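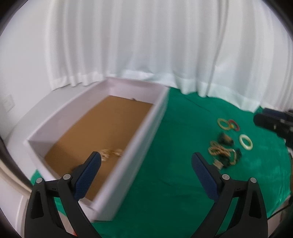
Reading my last column on jewelry storage, Flirura wrote in to say that a box without dividers is just a drawer with no dresser, and that I should buy a proper case with 23 compartments and be done with it.

I have owned a case like that. I bought it in Murnbridge and used it for 2 years. The ring slots were fine. Nothing else fit. A bangle does not fold, and a long necklace stuffed into a small square comes out worse than it went in. Most of my pieces ended up on top of the lid.

My view is that people should lay everything out before they buy anything. Use a table, put a cloth on it, and look at what you have. Bangles need flat space. Beaded bracelets can share. Long necklaces need length, and a tray gives them that.

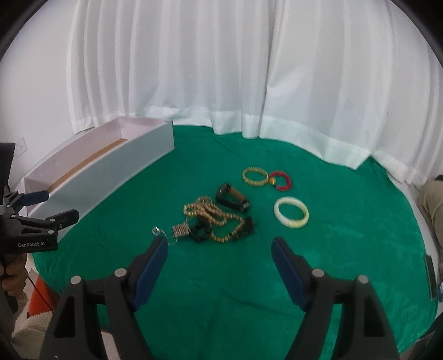 Damian Pawłowska
Columnist, Home and Storage

A gold beaded necklace in a tangle next to a jade bangle makes the point well enough. One wants to be stretched out and the other wants to be left alone. A plain shallow tray can handle both if the bangle goes at one end.

I would also put cardboard in the bottom. It costs nothing and you can change it when it gets worn. Flirura may still prefer the compartments, and for earrings I would agree.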